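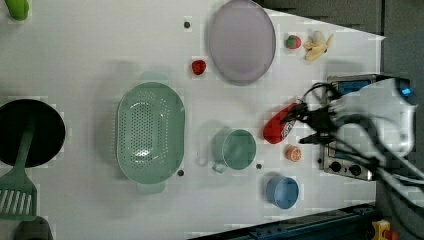

Yee-man Chiang asked after the April report whether the cell could go a full month without someone re-teaching the table position, and whether the cable wear had been dealt with or only watched. Both points are covered below.

**Solleck cell, progress to Tuesday, August 11, 2020**

**Run time.** The cell logged 3641 pick cycles in the period. It stopped on a fault 2 times. Both stops were loss of gripper communication with the wrist joint near its rotation limit.

**Cable bundle.** The gripper cables were rubbing at the second clamp. The worn signal cable was replaced and the clamp moved closer to the wrist. Slack was set with the arm at full reach, then checked at the lowest pick height over the stove. No communication fault has been logged in the 212 cycles run after the change. That is too few to close the item.

**Table position.** The table was re-taught once, after the floor bolts were tightened. Drift before tightening was visible mainly at the far side, where picks on small props such as the strawberries began to land off center. Bolt torque is now on the weekly sheet. A full month without re-teaching has not yet been shown.

**Fingertips.** Pads were changed on schedule. The Muker pads grip the smooth toy food well but pick up dust, and are wiped at the start of each shift.

**Open items**

- Spare signal cable: ordered from Brolgate, not received.
- Wrist rotation limit: Ochoa to confirm the software setting.
- Stove prop: shifts when the fingers touch it. Fixing method to be chosen.

No change to the budget is requested for the next period.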